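The Juice Shelf Incident, or How I Lost a Week to a Small Box

November 11, 2020

I work on a shelf-tidying robot for a company called Denen. Our job is to make an arm on wheels that can go down a grocery aisle and put right whatever the customers have put wrong. People do this all day without thinking. The robot does it after a great deal of thinking, most of it mine.
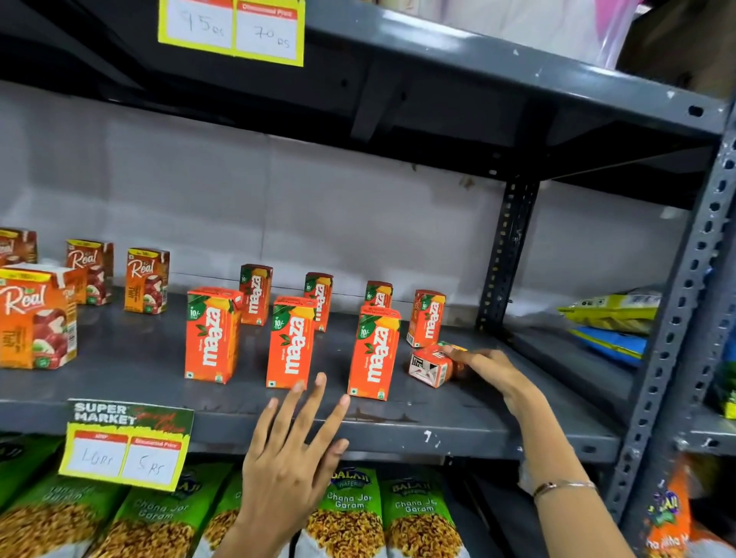
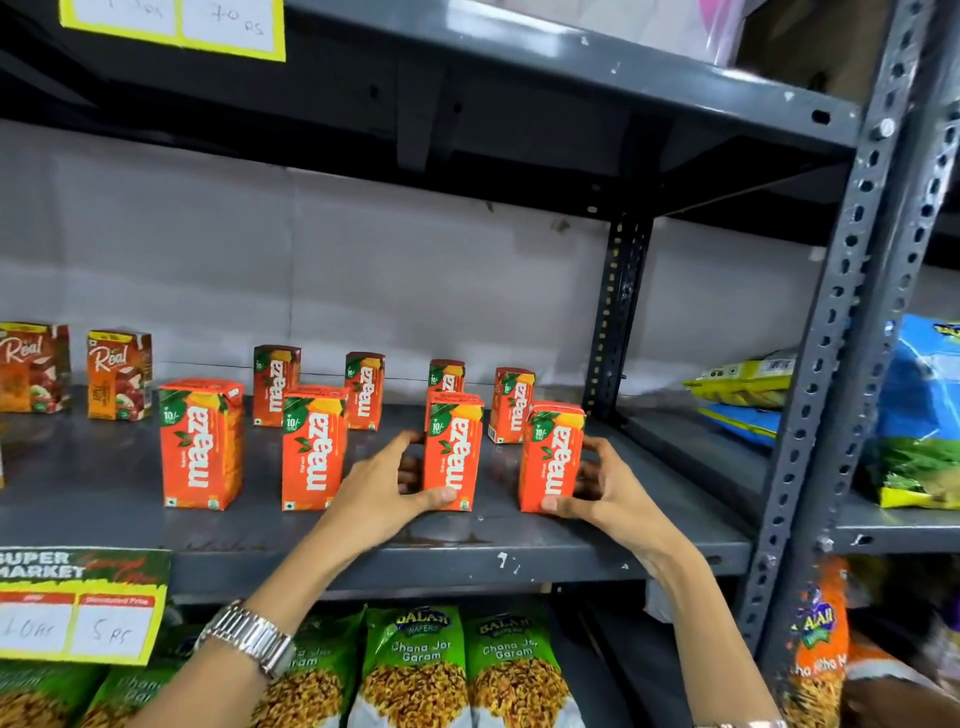
Hands on the juice shelf, Maaza cartons in both.

Small cartons are the worst thing we deal with. They are light and shiny, they all look the same, and when one goes over it likes to take a friend along. Back in September I told Thitima Chareonsuk, who runs our testing, that the fallen carton routine was done. I used the word "done" in writing. She has since printed it out.

What the routine did was simple. Find the carton on its side, pinch it, tip it up, let go. It passed 45 runs in a row on the bench, and I went home and was unbearable at dinner.

Then we moved to the steel shelving at the Salcedo store. On the first morning the arm found its carton, pinched it, tipped it up and did not let go. It had decided, from the fingertip sensor, that the carton was still moving. So it squeezed a little harder to steady it. The carton, being cardboard with mango drink in it, moved. The arm squeezed a little harder.

You can see where this is headed. Patricio Montoya could too, and he was standing closest.

The force limit should have stopped it. We had one, set to 8 newtons, and I'd tested it myself. But the limit lived in the grasp step, and the squeezing was happening in the "steady" step, which I had added later and which had its own settings file, where the limit was blank. Blank, in our code, means no limit. I wrote that too. I'd like to blame Forell, who make the gripper, but their manual covers this on page 4 in bold type.

The part that bothered me more was the stop button. Patricio hit it right away and the arm froze as designed, still holding on, as designed, so that it wouldn't drop things. That makes sense for a glass jar. With a carton it meant we stood there watching it drip onto the chana packets on the shelf below until somebody found the release tool. If that had been a finger, I would be writing a very different post, or my lawyer would.

Changes so far: the limit now sits in the gripper controller, where no step of mine can get around it. A blank setting refuses to start. There's a hand release on the wrist that needs no tool, and Thitima makes each of us use it once before a store visit, like a fire drill for juice.

The mango came out of Patricio's shirt after two washes. The wheels still stick a bit when we turn left.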